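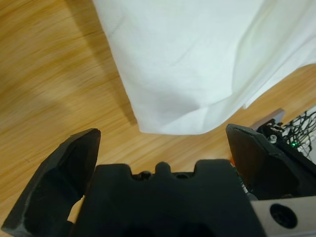 家の洗濯を見直して2か月たったので、水道代と電気代のメモを残しておきます。長くなるので分けます。

前提。二人暮らし、縦型の洗濯機、干すのは室内が中心。乾燥機はありません。3月に今の部屋へ越してから、洗濯の回数を週単位で決めるようにしました。

以前は毎日少しずつ回していました。今は白いものとタオルをまとめて木曜の夜、色物は週末です。たまる量は増えますが、干す場所を毎日空けなくてよくなりました。

水道の請求は、前の請求より1,109円下がりました。引っ越しで料金の区分も変わっているので、全部が洗濯の分とは言えません。風呂の残り湯は使っていません。

洗剤はBrumeoの粉に替えました。詰め替えを送料込みで2,328円。液体より溶けにくいので、冬場は先にぬるま湯で溶いてから入れます。香りは弱いです。

白いシャツの黄ばみは、酸素系漂白剤で20分つけ置き。長く置いても差は感じませんでした。襟だけは先に固形石けんでこすります。

干す前に、平らな場所で一度しわを伸ばしておくとアイロンの時間が減ります。うちは床でやっていましたが、腰にくるのでテーブルの高さに変えました。
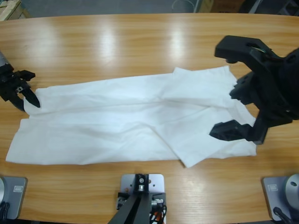

木のテーブルに白い布ものを横長に広げたところ。

アイロンは襟、袖口、前立ての順。背中は上着を着る日なら省きます。霧吹きは細かく出るものがよくて、Hincombeの古いのをまだ使っています。

失敗もひとつ。麻のシャツを色物と一緒に回して、肩に色が移りました。漂白しても少し残っていて、今は部屋着です。麻は次から単独で洗います。

次は部屋干しの扇風機の位置を変えて、乾くまでの時間を測ってみます。窓側と廊下側の両方でやる予定です。結果が出たらここに続けて書きます。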